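Search this forum Enter keywords

Swifts and the old mill roof at Nillilbridge - what can we do before work starts?

wudetti_walker
Good evening all. I live across the canal from the old mill in Nillilbridge. The owner will replace the roof this year and the scaffold is already ordered. Under the eaves on the south side there are swifts, and I believe they have nested there every summer since I moved here. I would like to ask if somebody has experience with talking to a builder about this. I am not an expert, only a person who looks up a lot.

I keep my notes on the birds at home and this week I finally sorted the desk.
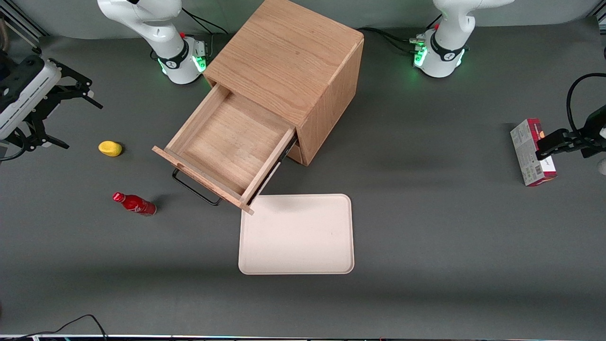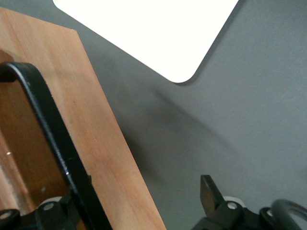
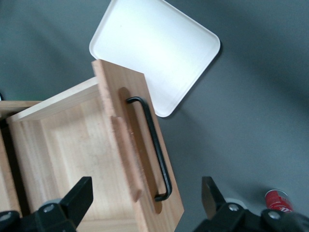
Drawer and tray, all three from the same afternoon.

So, the notes are in order now and I can share dates if it is useful. The last entry is Wed 2 July, when I watched from the footbridge until it was too dark. The birds went in under the gutter at two places, both near the old hoist.

Lilport_Len
Are they nesting or only flying around? It makes a big difference. An active nest is protected in most places and the work on that side has to wait. Screaming parties low over the roof do not prove anything.

wudetti_walker
I saw them enter and not come out again for a long time. I think this is nesting, but I am careful to say it as a fact.

marshhen5
Write down the exact entry holes and send it to the owner in writing, with a simple drawing of the wall. When they replaced the church roof in Wijaya we did this too late and the holes were already closed with mesh. The next spring the swifts came back and hit the wall again and again. It was very sad to watch.

Lilport_Len
With respect, it was also a roof that leaked on people's heads. I like birds but a building has to be repaired some time. The mill has been wet inside for years.

marshhen5
I did not say they should not repair it. I said the south side can be last. The birds are gone by the end of summer and then there is plenty of time before December.

Lilport_Len
If the scaffold is rented by the week, somebody pays for that waiting. Who?

wudetti_walker
This is a fair question and I do not have the answer. I have heard that the full job is 1330 square feet of roof, so the south side is maybe not so big a part of it. I will ask.

A_Contreras
Hello, Anayeli Contreras here, I do bird surveys for a living. Please do not wait with this. Contact the owner and the local wildlife office the same day, so that both have the same information. Ask for a survey before the scaffold goes up, because netting and boards in front of the holes can stop the adults from feeding the young, even if nobody touches the roof itself. Watch in the last hour of light, on several evenings, and note the time of each entry.

Nest boxes are good as an addition, but swifts are very loyal to the old hole. If the builder can leave the same gaps in the new eaves, it is better than any box.

gutterman
Roofer here. Leaving a gap is easy if we know before we order the boards. After that it is a different conversation. Give him your drawing with measurements from the corner of the wall, please, and not "near the hoist".

wudetti_walker
Thank you, this is very clear. I will measure along the towpath tomorrow and write to the owner in the evening.

Lilport_Len
I can lend you a long tape if you need one. I still think he will say no to the waiting.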